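Writing Popular Fiction, handout 6: The middle book of a series

18th August
By the course tutor

Last week's handout covered opening volumes. This one deals with the book that comes next, when the reader knows the leads and the main quarrel is still open.

A middle book needs its own question. The series question (will the house of Bălan fall, will she get her name back) belongs to the last volume and can't be answered early. So give the middle book something smaller that can be settled by its final chapter. In our class outline, the series question is who rules the port of Firken. The book two question is whether Ulix will hand over the ledger. A reader who finishes book two should have a clear yes or no on that.

Recap is the second problem. Most drafts I see spend the first 2,000 words going over book one. Aim for 200 in the opening chapter, and let the rest come out when a character has a use for it. An argument is a good place for recap - people bring up old wrongs when they fight.
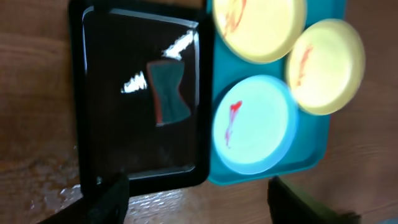

Objects carry a romance plot from one volume to the next better than summary does. A ring, a key or a letter that mattered in book one can turn up in book two and bring its history with it. Keep it small and give it a plain setting. A little dark thing shaped like an hourglass, sitting by itself on a glossy black tray, would do well: the reader has to look twice, and so does the character. Describe it in one line the first time. Save the explanation for the second time it appears, at least a chapter later.

Third, the couple. If they were united at the end of book one, book two has to test them with something other than a misunderstanding. Competing duties work. In our outline she owes her passage to Emport and he has sworn to close the road there. Both promises were made in May, before they met, and neither can be kept without breaking the other.

For next class:

Write the first 800 words of a middle book. Keep recap under 42 words and underline it.

On a separate sheet, put your book question and your series question. One sentence each.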